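Home Safety Visits for Older Residents: Spring Progress Report
Submitted to the Prendus Fund
Prepared by Hülya Kırmızıgül, program lead, Jeller Home Support

Where we are

Your grant pays for one home safety visit and one follow-up call for older people living alone in the Osska district. By the end of May we had completed 256 first visits against a target of 500 for the full grant period. On paper that puts us slightly ahead of the halfway mark. I would ask you not to read too much into it. The early visits went to people already on our books, who were easy to reach and mostly glad to see us. The second half of the list came from clinic referrals, and many of those people did not ask for a visit and do not think they need one.

A visit takes a little over an hour. The visitor walks through the home with the resident, fills in the checklist, fixes what can be fixed on the spot and orders the rest. Rugs, night lights and bath mats account for most of the work. Grab bars take longer because renters need written permission, and landlords are slow to answer.

What we can and cannot say about falls

The original proposal said the visits would reduce falls. I inherited that sentence and I am not comfortable with it. We ask about falls at the first visit and again on the follow-up call, and the numbers do go down between the two. But people told us openly that they leave things out. One woman reported no falls, then mentioned a bruised hip later in the same call. She counted it as sitting down hard. Others worry that an honest answer will be passed to a son or daughter and end with a move to assisted living.

We also have no comparison group. Winter ice was gone by the time most follow-up calls were made, and that alone could explain a good part of the drop. Until somebody shows me better evidence, I would rather report what was installed and whether it was still in use when we called.

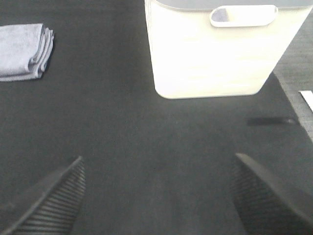
Tabletop and ribbed gripper fingers, seen close up.

On that measure the picture is mixed. Night lights stay plugged in. Bath mats mostly stay down. Raised toilet seats come off again, often when family visits, and go into a closet.

The Steiner pendants

Forty residents were given the Steiner alert pendant as a trial. I had doubts about this part of the plan last fall and still have them. Residents say they like having the pendant. When we asked where it was at that moment, too many answers were "on the dresser" or "in the bathroom drawer." A pendant in a drawer is no help to a person on the kitchen floor. Four residents asked us to take theirs back, and we did.

I do not recommend buying more pendants until we know how many are being worn. The supplier offers a usage report, but it shows only whether the base unit is switched on, so it would not answer the question.

Staffing

We lost one visitor in the winter and the post stood empty for longer than planned. The replacement is trained and working alone now. Two visitors share the north side, where driving time eats up most of the afternoon. We have moved the first appointment to 9:30 a.m., as earlier slots were often refused at the door.

Spending

Wages are under budget on account of the empty post. Supplies are over – mainly grab bars, which went up in price after the proposal was written. We ask to move the unspent wages into supplies. No additional money is requested.

Next period

Clinic referrals will be phoned twice before we send a letter. The falls question will be reworded to ask about slips, trips and "sitting down hard." That will probably make our figures look worse in the next report, and I would like the Fund to expect it. We also want to go back in person to a small group of homes, unannounced where the resident agrees, to see what is still in place. The checklist and the new wording are ready to send if your office would like to comment before we start using them.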